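# Notes on the Autumn Season at Henen

The autumn handball season at Henen has reached its midpoint, and I wish to record several observations before the winter schedule is published. I have attended home matches at the Egger hall for many years, first as a parent and later as a member of the club's match staff. The views expressed in this post are my own and should not be taken as the position of the club.

The women's first team has played with considerable discipline this autumn. The home match against Vonitz, which ended 29–27, was the clearest demonstration of this. Henen trailed for most of the first half, and the visitors' back court was permitted too much space between the six-meter and nine-meter lines. At the interval, head coach Setareh Salehi moved from a flat 6–0 defense to a 5–1 formation. Vonitz did not score for the first seven minutes after the restart, and Henen held a narrow lead from then until the final whistle.

Attendance that evening was 321, a pleasing figure for a midweek fixture. The upper seating remained closed, and I would again request that the district reconsider this arrangement. Spectators were standing three deep along the east wall by halftime. The hall's approved plan allows up to 200 persons on that level, and the stairs were resurfaced in March.

The men's team presents a more mixed account. Konrad Stöckli has been dependable in goal, particularly against shots from the wing, but the team has lost 2 of its last three matches after leading at halftime. In both cases the substitutions came late. Meinrad Lehner, the assistant coach, has indicated that younger players will receive more time on court in the coming weeks. I support that decision, although it may cost points in the short term. A squad that relies on the same seven players for fifty minutes cannot expect to defend well in the final ten.

Some remarks on officiating are also in order. The passive play rule continues to cause confusion among spectators, and the forewarning signal is often missed by those seated behind the team benches. Remo Baumgartner, who serves as our hall announcer, now explains the rule briefly before the opening throw. The announcement takes less than a minute and has been well received – complaints to the scorers' table have been noticeably fewer.

The youth section requires attention as well. Registration for the under-13 group is strong, but the under-17 boys have struggled to field a full bench for away matches. Families have asked whether a joint team with Nellia might be formed for the spring. Leopold Zürcher has agreed to raise the question with the neighboring club, and I expect an answer before the holiday break. A joint team would need shared training hours, and the Tuesday slot at Egger is already fully occupied.

Parents are reminded that resin is not permitted in the small hall under any circumstances. Shoes must be cleaned before players enter the main court. Match jerseys should be returned to the equipment room on the evening of the match, with numbers facing outward.

The next home fixture will be played on 21st October, with doors opening one hour before the first throw. Season cards may be collected at the entrance desk.
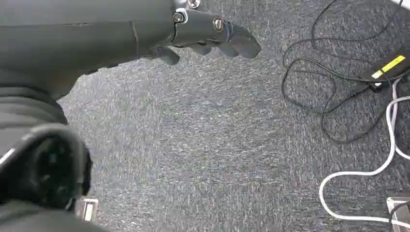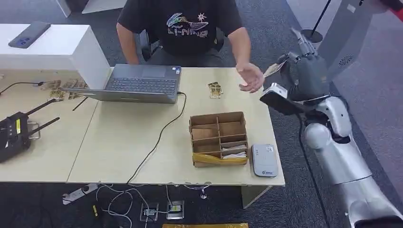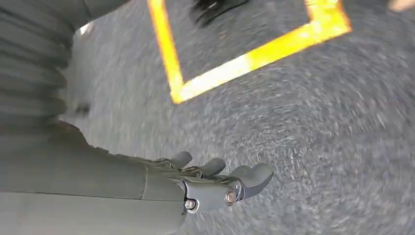
*Robotic hand, three views. In the second, a person at the table holds out an open hand.*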